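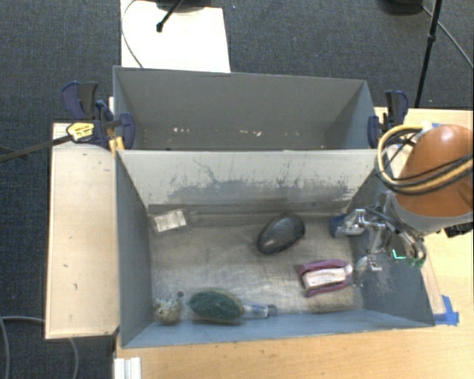

Can a robot tidy up yet?

Sort of. Give one a bin of odds and ends and ask it to pick something out, and you will learn a lot about patience.

You can tell a scrubber from a shiny egg-shaped thing without trying. You also know that a clear plastic packet is really there, even though you can see through it. Robots find that hard. Clear things confuse their cameras, smooth things slide away and knobbly things never sit the same way twice.

At Grodby, Shona Guthrie gave her robot 200 goes at moving things from one bin to another. It dropped 15. She was thrilled. Your mum would not be, if they were plates.

Shops and warehouses already use robots for simple picking. Your bedroom is harder, as nobody has told the robot what counts as rubbish. For now, the socks are still your job.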